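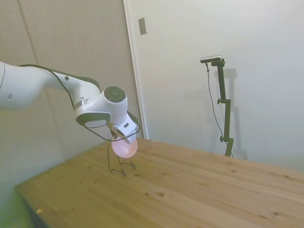
Figure 2. A light-colored wooden table of the kind discussed in Section 4.

4. Table Surfaces and the Lending of Bowls

4.1 What households said

The survey went to 300 households in Stuldale and Penry, two towns that share a river, a bus line and a long disagreement over whose bakery came first. We asked how people choose the surface they eat from, and what they will let a neighbor carry away from it. The first question was meant as a warm-up. It drew longer answers than anything else on the form, several of them continued on the back.

Pale wood was the favorite in both towns. Respondents called it "clean," "honest" and, in one case, "forgiving of soup." Owners of dark tables tended to explain that the table had been inherited, in the tone people use for a bad knee. Glass had its defenders, most of whom also reported owning a great deal of glass cleaner.

4.2 Bowls in circulation

Lending proved harder to study. Nearly every household in Penry said it returned borrowed bowls promptly, and nearly every household in Stuldale said it was missing one. The two findings cannot easily be reconciled, and we have stopped trying.
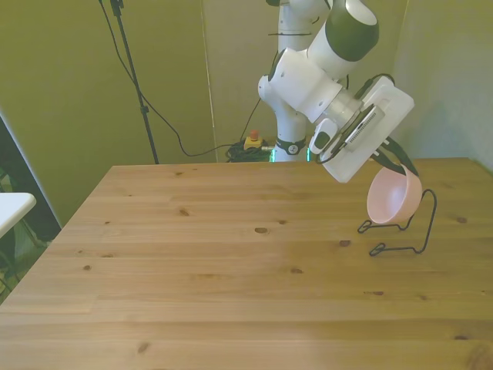 Color seems to matter more than size. A plain white bowl is treated as public property after a week or so, while a bowl in pink, yellow or any shade with a name is remembered for years, along with the potluck at which it was last seen. Respondents in the older streets near Gravotham Hill could often recite the full chain of borrowers, and did.

The Brerkov scale, which we used to score attachment to kitchen objects, was built for furniture and behaves oddly with dishes. It asks whether the owner would "repair, replace or mourn" the item. Many people circled all of the choices and added a fourth, usually "ask my sister for it back." We coded these answers as missing, though the respondents would say it was the bowl that was missing. A revised form goes out in September, with more room on the back.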